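In Defence of the Spoon

My brother-in-law, Prasetyo Halim, weighs his coffee. He has a small scale for the purpose and consults it each morning with the face of a man defusing something. I have drunk the result many times. It is very nice. So is mine, and mine is done with a spoon.

I wouldn't mind the scale if it had stopped there. But a scale wants a special kettle, the kettle wants a thermometer, and before long you have a worktop where you can't butter a slice of toast without moving a piece of laboratory. In the Peslow catalogue I counted 29 things for making coffee, two of which made coffee.

All I ask for is beans in a glass, so I can see when I'm running out, a spoon, and a little dish to put the spoon on.

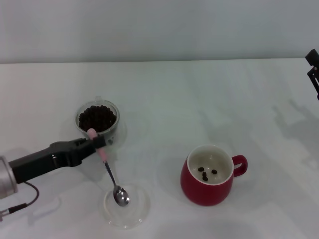
The dish matters more than people think. A spoon left on a bare table leaves a brown smear and a sprinkling of bits, and a spoon left in the beans slides under and has to be dug out by someone not yet awake. My friend Domenica Fankhauser calls the dish fussy. Domenica keeps her spoon in the sink, under last night's pans, and rinses it every morning while complaining, so I don't take lectures from that quarter.

Then there is the mug. Prasetyo's cups are tiny and have no handles, as if the coffee were being given to him on trial. A mug should have a handle and a proper colour, so you can find it again when you've wandered off and put it down on top of the boiler. 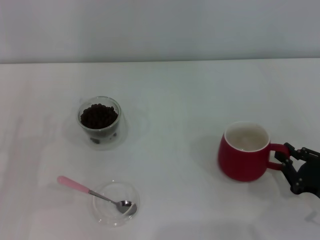 He tells me I'm missing the notes of apricot. Perhaps I am. Last April he was away for a week and I made the coffee for his whole household, two rounded spoonfuls a head, and my sister asked whether I'd bought better beans. They were his. I've left the matter there, though I do bring it up at Christmas.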